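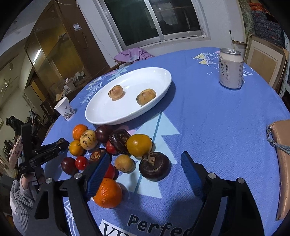 Figure 4-1. Table layout with mixed produce and serving dish, two grippers at the table.

4.3 Recording Pick-and-Place Examples with the Hand-Held Gripper

This section applies to operators collecting examples for the Celtance learning system. Complete the calibration in Section 4.2 before you begin.

1. Spread the cloth over the table. A printed cloth is permitted.

2. Set the dish toward the far side of the table and group the produce in front of it. Pieces may touch or partly hide one another.

3. Hold the gripper with the jaws open and both pads in view. Press the record key and wait 3 seconds before moving.

4. Approach one piece at a steady pace. Close the jaws until both pads press evenly on the skin, then lift.

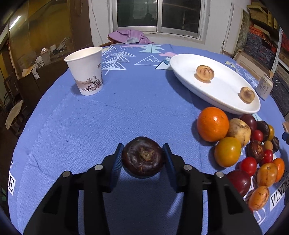 Figure 4-2. Water chestnut held between the ridged pads.

5. Carry the piece to the dish, lower it and open the jaws fully. Release the record key only after the gripper has moved clear.

6. Enter the object name in the session log. Use the names in Appendix B - "water chestnut" and "plum" are separate entries and must not be merged.

CAUTION: Do not squeeze soft items such as cherry tomatoes beyond first firm contact. Wipe the pads at once if a skin splits.

NOTE: A dropped piece does not spoil the example. Continue recording, pick the piece up again and mark the entry "retry."

NOTE: When two operators share a table, each keeps a separate log.

A full session consists of 100 examples. Rearrange the produce after every 17. Sessions with fewer than 71 usable examples are held for review by Mirjam Van Damme at the Grarthorpe office and should not be uploaded.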